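Doblar, guardar, volver a doblar

Escribo rápido que tengo la lavadora acabando y luego se me queda todo arrugado dentro.

Cambio de armario. Otra vez. Cada septiembre digo que este año lo hago en una tarde y cada septiembre acabo con montones por todo el pasillo y cenando cualquier cosa de pie. Esta vez empecé por la ropa de cama, que ocupa una barbaridad. Sábanas de una cama que ya no tenemos, fundas sin pareja, una bajera de 135 que guardé "por si acaso" y el caso no llega.

Lo de flores se queda. El morado con las flores blancas, grandotas — ya sé que es chillón, me da igual. Me alegra el cuarto en invierno, que con el patio interior que tenemos falta hace.

Luego el punto. Aquí me atasco siempre. El punto fino no se cuelga, se deforma de los hombros, eso lo aprendí tarde y me costó un jersey gris que me encantaba. Se dobla. Y doblado tampoco se aguanta, se enrosca por los bordes, se escurre, haces una pila y a la segunda prenda ya está torcida. Yo ahora lo extiendo encima de algo grande, aliso con la mano, doblo a lo largo y después en tres. El rosa palo lo he doblado tres veces hoy. Tres.

Cosas que he sacado: 17 perchas de alambre de la tintorería (¿de dónde salen?), dos bolsas para donar, un calcetín de esquí. Las cajas de Sturwood que pillé en rebajas caben justas debajo de la cama, rozan un poco pero entrna. Las etiquetas, con rotulador, que las adhesivas se despegan todas.

Falta el cajón de los pijamas y los bolsos. Mañana. O pasado.

Pita la lavadora, me voy.
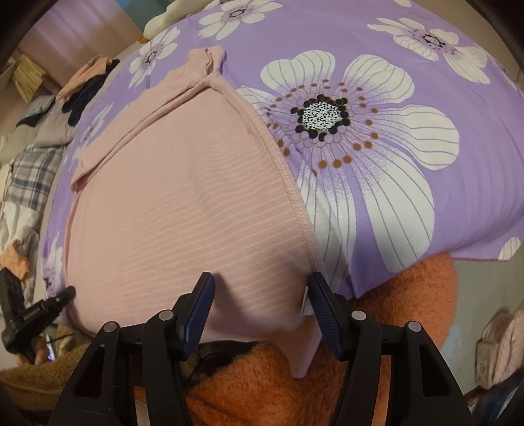

Salinas, septiembre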